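蒂恩贝格湖划艇接力赛

蒂恩贝格湖划艇接力赛(Tirnberg Lake Relay)是在蒂恩贝格湖举行的一项业余划艇赛事,每年5月举办,参赛者主要为湖区各镇的居民、养老公寓住户及其工作人员。比赛同时为当地的成人识字班和流动图书车筹款。赛事由布鲁德克划船会(Brudeck)主办,比赛用艇由该会统一提供。

名称

赛事早期在布鲁德克划船会的年历上写作“春季接力”,没有单独的名称。赛程移到湖的南段以后,改用现名。湖区居民口头上多称“接力”或“五月接力”。英文材料中的Relay一词沿用自最初的赛制,即每队分三段换人划完全程。现行规则只保留一次换人,名称未作改动。

历史

赛事起源于布鲁德克划船会的会员训练。每年开春,会员在湖的北段分组计时,输的一组负责清洗船棚。后来岸边瓦卡公寓(Waaka)的住户要求加入,划船会为此购入较宽的平底艇,并把起点改到水流较缓的南码头。

最初几届没有报名费。筹款的做法始于湖区流动图书车停驶的那一年,当时各队在终点设募捐箱,所得款项用于车辆维修。图书车恢复运行后,募捐保留下来,用途扩大到成人识字班的教材和教室租金。

2018年4月26日,划船会公布了新的章程,规定养老公寓队可以由住户与工作人员混合组成,并把陪划员列为正式队员。此前陪划员不计入名单,也不领取纪念章。同一章程取消了按年龄加减时间的算法,改为分组排名。

场地

赛道位于湖的南段,自南码头起,沿芦苇带外侧向东,绕过浮标后返回,全程1000米。折返浮标漆成橙色,赛前一天下水。赛道北侧为鸟类繁殖区,5月禁止船只进入,越界的队伍取消当次成绩,但可以参加表演赛。

观众区设在南码头两侧的草坡。东侧草坡铺有供轮椅使用的木板道,通到终点线旁。西侧草坡较陡,雨后常关闭。湖区公共汽车在比赛当日增加班次,终点站临时延长到码头路口。

赛制

每队11人,包括桨手、一名鼓手和一名舵手。养老公寓组允许另加一名陪划员,陪划员坐在船尾,不得划桨。每队须在折返浮标之后、指定的换人平台处换人一次,换人时间计入总成绩。换人平台为锚定的浮台,船只靠稳后队员方可起身。

比赛分为三个组别:

公开组:不限年龄,以镇或单位名义报名。
公寓组:由养老公寓、护理院的住户和工作人员组成。
学生组:由湖区中学组队,每校限报一队。

各组先进行预赛,每次3条船同时出发。预赛按用时排序,成绩靠前者进入决赛。用时相同的队伍并列晋级,决赛道次以抽签决定。公寓组不设预赛,各队直接划两轮,取较好的一次。

抢航一次给予警告,第二次加罚时间。船只碰撞由裁判艇判定责任,责任方须让出航道。翻船的队伍在救生艇协助下返回码头,可以申请重划,申请须在该组最后一轮出发之前提出。

船只与装备

比赛用艇为玻璃钢平底艇,船身较同类竞赛艇宽,吃水浅,座位带低靠背。桨分长短两种,公寓组多用短桨。船首装饰由各队自制,材料不限,但不得超出船首外缘,也不得妨碍鼓手的视线。装饰单独评奖,评分与划船成绩无关。

所有队员须穿救生衣。公寓组队员在赛前一周内须完成一次下水练习,练习内容包括上下船、听鼓点以及停桨。没有参加练习的队员只能列为替补。

报名与计时

报名由各队队长办理,须提交队员名单、紧急联系人和下水练习记录。名单在截止日后仍可更换替补,但不得更换组别。报名费按队收取,学生组免费。

起点与终点各设一名计时员,以人工计时为准。划船会后来采用乌瓦里(Uvari)计时表,由终点计时员录入各队用时,系统按组别排序后在码头公告板上张贴。人工记录与录入数据不一致时,以纸质记录为准。对成绩有异议的队伍须在张贴后以书面形式向裁判长提出。 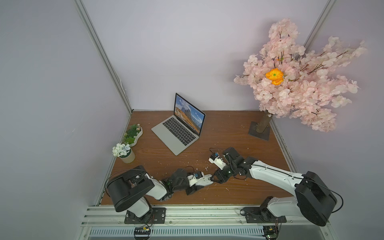

木纹桌面上的笔记本电脑和盆栽

筹款

筹款收入来自报名费、各队自行募集的款项以及草坡上的义卖。义卖物品以旧书、果酱和手工编织品为主,由各养老公寓轮流负责。款项在赛后并入识字班的年度预算,支出项目刊登在划船会的会刊上。有一届赛事共有199名队员登记参赛,当届的募款除教材外,还支付了图书车的一套新书架。

识字班的学员每年为赛事制作秩序册,内容包括队伍名单、赛道图和学员的短文。秩序册在码头发放,不标定价,领取者可自愿投币。

奖项

各组第一名获得木制桨形奖牌,奖牌由主办方保管,获胜队伍的名称刻在背面。全体队员领取布质纪念章,颜色每届不同。另设船首装饰奖和鼓手奖,鼓手奖由学生组各队投票产生。募款最多的队伍可在下一届优先选择船号。

相关活动

比赛前一晚在瓦卡公寓的餐厅举行领队会议,会后有汤和面包供应。比赛当日上午,流动图书车停在码头路口,办理借书证并接受旧书捐赠。决赛结束后有一场不计成绩的表演赛,各队打乱编组,由抽签决定座位。

遇雷雨或大风时,赛事顺延一周;顺延后仍无法举行的,只颁发纪念章和船首装饰奖,义卖移至划船会船棚内进行。

参见

平底艇
流动图书车
布鲁德克划船会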